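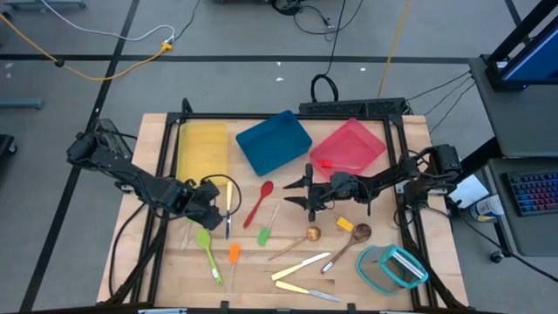 *Vy Tôn, Ultov kitchen and workshop notes, September*

## Sorting the utensil drawer: can a machine do it yet?

Partly. Two arms and three containers will get through a pile of spoons if the pile is spread out first. Leave it heaped as it came from the drawer and you'll be quicker by hand.

What I'd do before letting any machine near the cutlery:

- Spread things flat with a gap between them. Spatulas and spoons with long handles are the easy ones.
- Put the containers along the back, out of the way of the arms. Different colours help you as well, when you check the result.
- Do the knives yourself. A gripper takes hold wherever it can, and a blade left pointing up in a tub is how people get cut.
- Strainers go in last. The mesh snags and the rim rolls.
- Keep sponges out of the pile, they squash and get dropped.

Feyisa and I timed a drawer at home with no machine at all. It took 4 minutes, 5 with a wipe of the tray. I haven't seen an arm match that on mixed utensils.

On the shop floor it's a different sum. Ernard packs the same scoop 300 times a shift, and for that sort of job an arm is worth having now. Same part, same place, same box.

For wooden spoons, whoever sorts them: dry them fully before they go away, and oil them when they look pale. Handles up in a tall pot, bowls clear of each other.

Drawer dividers next month.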